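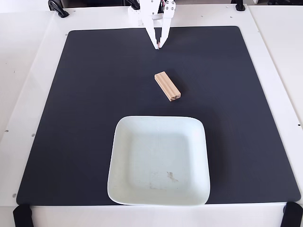

The dark mat, and the white gripper over it.

2/2/25

Woke at a stupid hour and lay there doing sums about the piano. It weighs 874 pounds according to the man from Grurnico, who has never met it. He wants 1,000 dollars to take it down two flights and up one, plus a fee for "tight turns," and every turn in my life is tight. I told him I'd think it over, which he has heard before, I could tell by the breathing.

Leonie says sell it. Leonie has said sell it since November, when she caught her hip on the corner and used a word in German I had to look up. She has a point. I play eight pieces, and three of those are the same piece at different speeds. But my aunt left it to me, and she left my cousin Toon the good silver, so if I give up the piano he wins outright.

Called him at lunch to feel him out. Did he want it? He did not. Did he want to help carry it? There was a long silence and then his line got very bad. Toon Coppens is the only man I know who can drive into a tunnel from his own kitchen.
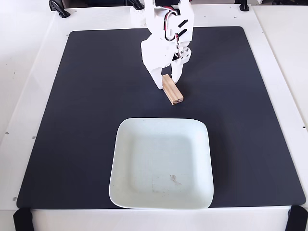 After that I looked into storage. The place out past the car wash charges 163 a month for a unit the size of a generous coffin, and the girl at the desk asked whether the item was "climate sensitive." I said it was older than both of us and had opinions about damp. She typed something. I think she typed yes.

Anika came by at four with soup and sat on the bench and played "Chopsticks" all the way through, with feeling. The G above middle C is sticking again. She asked when it was last tuned and I changed the subject to the soup, which was lentil and needed salt. She's for keeping it. She also lives across town and won't be under it when it goes down the stairs.

Packed two boxes of sheet music in the evening, if you can call it packing. Mostly I sat on the floor and read my aunt's pencil notes. "SLOWER" in capitals. "Thumb!!" On one Schubert, just "no." I must have been nine or ten. I could hear her saying it, too, from the armchair, without looking up from the crossword.

Unpacked one of the boxes again because the Schubert was in it and I wanted to see if it was still a no. It is. The people downstairs tapped on the ceiling at a quarter to ten, very politely, in time.

Have to call Grurnico back before noon tomorrow or he gives the slot to a wardrobe. Must also find out whether the new landlord meant it about "no large instruments" or only meant drums. Need light bulbs, packing tape, salt.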